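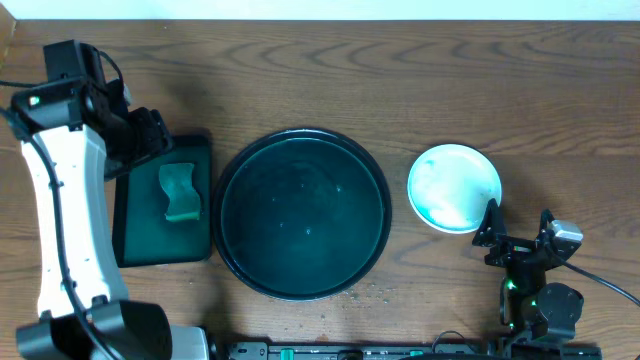

Dunkelgrünes Tablett auf der Holzplatte

Forum Oberflächen — Thema: Hartöl auf Tischplatte, Ränder unter Abtropftablett

r_lill
Platte im Februar mit Satus Hartöl behandelt, 2 Aufträge, Zwischenschliff P240. Unter dem Tablett bleibt der Ölfilm matt und leicht klebrig, daneben ist er durchgehärtet. Nachölen oder runterschleifen?

Toom_L
Wie lange lag die Platte vor der ersten Nutzung offen? Oxidativ trocknende Öle brauchen Luft. Unter einer dichten Auflage bleibt die Reaktion stehen.

r_lill
3 Tage, bei 60 % Luftfeuchte.

Povilas Lepik
Zu kurz. Ich rechne mit 27 Tagen bis zur vollen Belastung. Schleifen halte ich trotzdem für falsch. Tablett weg, lüften, abwarten. 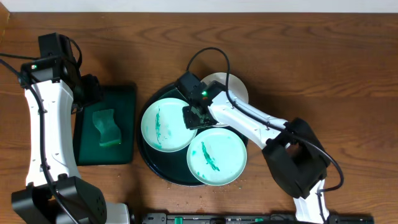

Zuletzt geändert: Februar, 21:14 Uhr

Toom_L
Widerspruch. Was nach Wochen noch klebt, ist Überschuss. Mit Balsamterpentin und weißem Pad abnehmen, danach dünn nachölen. Warten konserviert nur den Schmierfilm.

Povilas Lepik
Terpentin löst auch das an, was schon fest ist — dann hat er den Rand erst recht. Erst an der Unterseite testen.

r_lill
Teste unten. Lappen wie immer ausgebreitet trocknen?

Toom_L
Ja, im Freien, nie geknüllt. Selbstentzündung.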